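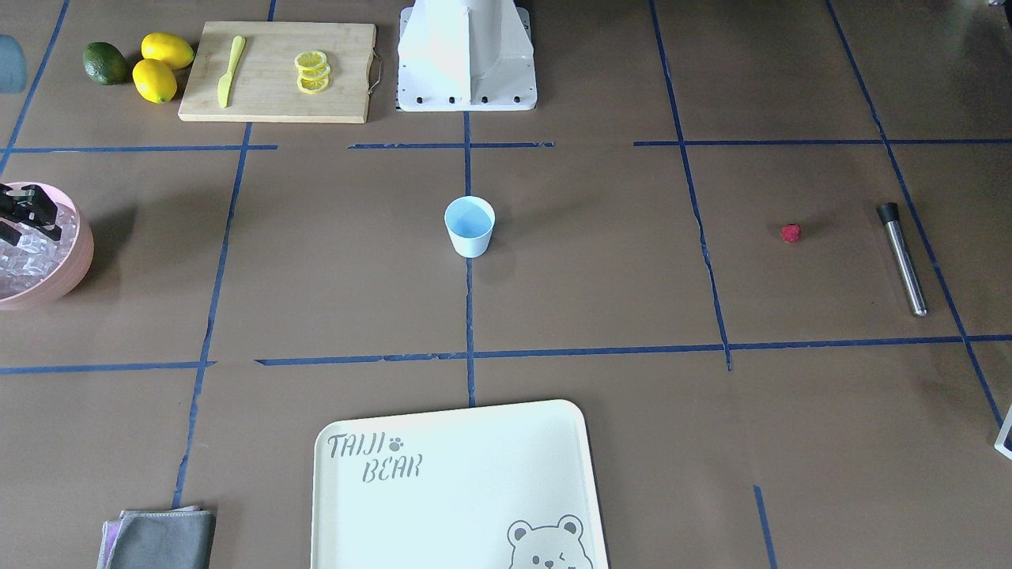 One reader wrote in to ask whether the raspberries ought to be muddled before the lemon goes in or after it, and whether it makes a scrap of difference in a cup that small. It does make a difference, I think, and I'm going to get to it, but you'll have to put up with a bit of rambling first, as regular visitors to these gallery pages will already know!

Last updated: October

Lemon, Ice and a Raspberry: Little Drinks for a Hot Afternoon

Welcome back to the gallery. This time it's cold drinks, the small sort that you can carry out on a tray and finish in a few good mouthfuls, with a slice of lemon in the bottom and a raspberry for colour. I grew up on enormous jugs of cordial (my family never did anything by halves, and our plastic jug from Mosto must have watered half the street) and I've come round rather late in life to the idea that a little drink made properly is a lovelier thing to be handed. You sip it, you chat, you go back for another, and each one is as cold as the first.

The pictures on this page go with the notes, so have a wander through at your own pace.

Getting set out

A yellow plastic knife, a bamboo board, a pink bowl of ice and a muddler with a black cap. I do love the look of lemons and an avocado side by side, all that yellow next to all that green. The avocado stays out of the cup, mind you. Mash it with a squeeze of whatever lemon is left over, spread it on toast, cut the toast into fingers, and you've got something to go alongside.

The plastic knife gets the most mail of anything I use. Yes, it will go through a lemon, so long as you saw gently and don't press down as if you were splitting kindling. Mine is the Pandavley one and I've had it for ages. Cut the slices a little thicker than you would with steel, as the thin ones tend to tear near the pith, and let them overlap on the board until you want them. Flick the pips out with the tip while you're there. It's a tiresome job with a full cup in your other hand.

Now, the muddling. Lemon first, is my answer. Press a slice against the bottom of the cup with the flat of the muddler and give it a slow half-turn, enough to get the juice moving and a little of the oil out of the rind. Go easy on it. Pound away at a lemon and you'll have bitterness that no amount of sugar will chase off. The raspberry goes in after that, and it needs hardly any pressing at all, a nudge really. If your cups are on the flimsy side, do the muddling in a sturdy glass and tip the lot across, or you'll be mopping the bench for the rest of the afternoon (ask me how I know).

For the syrup I use 100 g of sugar to 300 mL of water, which is thinner than most recipes tell you, and I like it that way in a short drink. Warm it until the sugar has gone, then let it cool right down in the fridge. There's a ginger syrup from Grigaitė that I'm very fond of too, and if you can get hold of a bottle, use half the quantity and top up with soda water.

Cup, ice, berry

A light blue cup, a small red berry off to the side and the cream tray with the sleepy bear on it. Isn't that bear a darling? I'd happily serve anything at all on a tray with a face like that, and I find a raised rim is a great comfort when you're walking across a lawn in thongs. 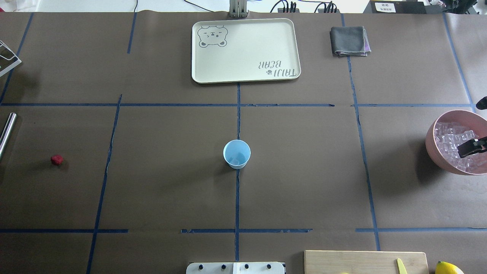

Ice is the other thing I'm fussy about. Nice big clear cubes melt more slowly than the cloudy crushed stuff from the servo, and in a short drink one or two cubes will do the job. Fill the trays with water that's been boiled and cooled, put them in the night before, and don't leave them next to the frozen prawns. I speak from experience with that last one. The whole batch went on the hydrangeas.

When we had everyone over at the Lakevon house I made these for 11, and the only change I'd suggest for a crowd is to set the lemon slices in the cups ahead of time and cover the lot with a clean tea towel. Add the syrup, then the ice, then soda to just below the rim. Leave a few raspberries whole for floating. Children will want nine of them each, so buy an extra punnet and hide it behind the milk.

Mint is nice, if you've got some going in the garden. Mine bolted in the heat and I've cut it back hard, so we've been doing without and getting along perfectly well. Limes work in the same way as lemons, though I'd sweeten the syrup a touch more, and a reader's suggestion of frozen mango in place of the raspberry is next on my list to try.

Enjoying the gallery? Pop your email in the box to receive our newsletter. You can unsubscribe at any time.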